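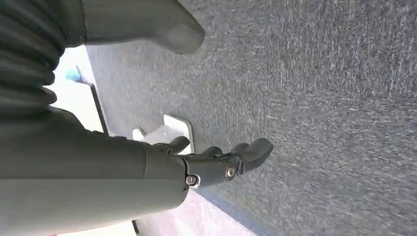
# Why does bread go stale?

Leave a slice of bread on a plate overnight and by morning it will feel hard. Most people think the bread has dried out. That is only part of the answer, and a loaf kept in a sealed bag will go stale too.

## What bread is made of

Bread is mostly flour and water. Flour comes from wheat grains, and it is full of starch. Starch is a food store for the wheat plant. It is packed into tiny grains, much too small to see without a microscope.

Inside each grain the starch is arranged in a tidy way, like pencils in a box. When dough goes into a hot oven, the starch takes in water and swells up. The tidy pattern falls apart and the starch turns soft and jelly-like. The middle of a fresh loaf is soft for this reason.

## What happens next

Once the loaf is out of the oven, it begins to cool. Slowly, the starch starts to line up again. As it does this it becomes firm, and some of the water it was holding moves to other parts of the bread. Scientists call this **retrogradation**, which means "going backwards".

The crust changes as well, but the other way round. It starts off dry and crisp. Water creeps out of the middle and into the crust, so the crust turns leathery while the middle turns crumbly.

## Should you keep bread in the fridge?

No. Starch lines up faster when it is cold, so bread in the fridge goes stale sooner than bread in a cupboard. The fridge does slow down mould, though.

The freezer is different. In there the water turns to ice and can't move about much, so the starch changes very slowly. In the village of Grondirden, families used to bake only once a month in winter. From November they kept their spare loaves in a snow-covered shed and carried them in when they were needed.

## Can stale bread be made soft again?

Yes, for a while. Warming it breaks up the pattern in the starch once more. Toast made from old bread can be soft inside for the same reason. Eat it soon, as it will go hard again when it cools.

If bread has mould on it, warming won't help. Throw it away.

## Try it yourself

You need two slices from the same loaf and two sealed bags.

1. Put one slice in each bag.
2. Put one bag in the fridge and one in a cupboard.
3. Wait until the next day.
4. Press each slice gently with a finger. Which is firmer?

Write down what you find.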